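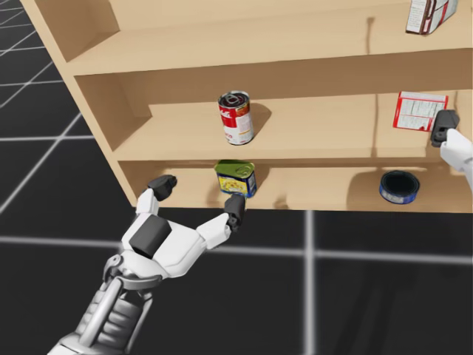
Ticket 737, opened December 16, 2018

Okay, so my Hiva label printer has gone and forgotten how wide a label is again, and I'm opening a fresh ticket because the old one got closed on me while I was still typing in it. I print shelf labels for my little tea and dry goods shop, and for two years I've used the same roll, the same template in Gedon, the same everything. Now every label comes out shoved over to the right, so the price loses its last digit. My shelves are pale wood with a long flat front edge on each board, and that edge is where the labels go, so a crooked one really stands out! A box can sit up there on the top shelf looking perfectly nice in its red and white, and then the label under it says my 80 cent sampler costs 8. Not great.

What I've tried so far, so you don't have to ask:

Turned it off, unplugged it, made coffee, plugged it back in. First label was fine and I got all excited. Second one was off again.

Ran the calibration thing (hold the feed button till it blinks twice). It spat out four blank labels and then printed just as far to the right as before.

Took the roll out and put it back in. Then I opened a new roll from Tanasarn, same size as always. Same problem.

Printed the test page from the printer itself, no computer involved. Test page is PERFECT. Dead center. So I'm starting to think it's the software and not the printer, but you tell me.

Checked the page size in Gedon and it says 50 mm wide, same as what's on the roll. I did notice there's a second page size box under the driver settings that I swear wasn't there in November. It was set to "letter." I changed it to match the roll, hit save, closed the window, opened it again, and it was back on letter. Did that three times, because I'm stubborn.

Update, same night: I plugged the printer into my old laptop, which still has last year's Gedon on it, and printed a whole strip with no trouble at all. Prices all there, every digit. So it's got to be the update, right? The shop computer did one of those overnight things and I just clicked yes like I always do.

Update again: uninstalled the driver, restarted, installed the one from the Drokeo download page (that's the link in your help article, I hope it's still the right one). The page size box now stays put when I save it! But the first label in every batch still comes out shifted and the rest are okay. I can live with wasting one label, I guess, but I'd rather not, these rolls aren't cheap.

Is there a setting for that first one? I can send the template file if that helps, just tell me where to attach it, the button on this form is grayed out for me.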